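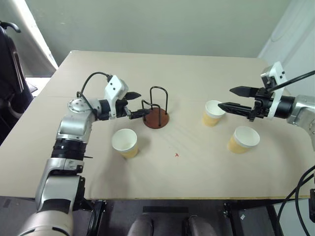 I've been promising a post about the grasp planner since January, and I kept putting it off because the part I wanted to write about kept changing under me. So this is where it stands now, warts and all. The short version is that our planner at Taltolbridge used to think about one arm at a time, and now it thinks about both, and the difference shows up in the dullest places. Take three paper cups and a little wire holder on a round base, with an arm coming in from either side. A person would look at that and know right away which hand should go for which cup. The old code looked at it and picked whichever cup had the best detection score, then asked the nearest arm to deal with it, and only then checked whether the other arm was in the way (it very often was).

Lukian Onyshchenko wrote the first version of the new assignment step over one long evening, and I have been sanding the corners off it ever since. The idea is simple enough. For every cup we generate 14 grasp candidates, and each candidate gets a cost for each arm - reach, wrist angle, and how much of the shared space the forearm would sweep through on the way. Then we solve for the pair of moves together. With so few cups it's a tiny problem and the solver hardly notices it. I had braced myself for something much slower, and I had even started a page of notes on how to prune the candidates, which I can now happily throw away!

The wire holder is another story. Thin black wire is miserable for depth. From the head camera the loops come through as a few scattered points, and the base comes through beautifully, so for a long time our collision model was a nice solid disk with nothing standing on it. You can guess how that went. 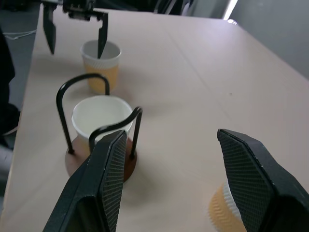 What we do now is fit the base first, because it's round and the fit is reliable, and then place a known model of the loops on top and search only for the rotation. The wrist cameras help a great deal here. Once a gripper is close, we take the wire edges from that view and nudge the rotation until they line up. It sounds fussy, and it is, but the whole refinement takes 20 milliseconds and it has saved us from any number of snagged fingers.

Oskari Saarela pointed out (very kindly, over a very large coffee) that I was trusting the wrist view too much when a finger covered part of the holder. He was right. The fit would slide along whatever bit of wire it could still see and come back sounding extremely sure of itself. We now mask out our own fingers using the joint angles and lower the confidence by however much of the model is hidden. If it falls too low, the planner waits, backs the arm off a little and looks again. I was afraid this would make everything feel hesitant, and it does a bit, but I'll take hesitant.

The other thing that ate my month was timing. Rakport, our little message layer, stamps images when they arrive, and the joint states get stamped when they're sent, and for the longest time those two clocks were 50 milliseconds apart. At rest you'd never know. Move an arm, though, and every cup seems to drift sideways as the camera goes past it. I spent days blaming the calibration - I must have redone it more than 4 times - before I plotted the two streams on top of each other and felt very silly. 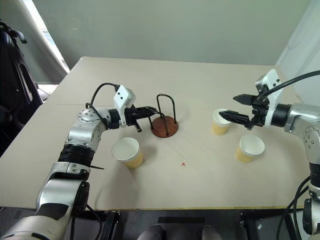

With the stamps sorted out, I could finally turn the safety padding down around the cups, and that opened up a lot of grasps the planner had been throwing away. The approach I like best comes in low from the side with one finger on either side of the cup, and before this it was nearly always rejected for brushing the neighbor.

Still on my list: the replay tool only shows one camera at a time, and comparing the head view with a wrist view means two windows and a lot of squinting. I have a half-finished branch called Harju that puts them side by side with the planned path drawn over both. It crashes if you scrub backward. Once that's fixed I'll put up a few of the cost plots too, along with the config file, as a couple of you have asked for the actual weights and I'd like to tidy up the comments in there first.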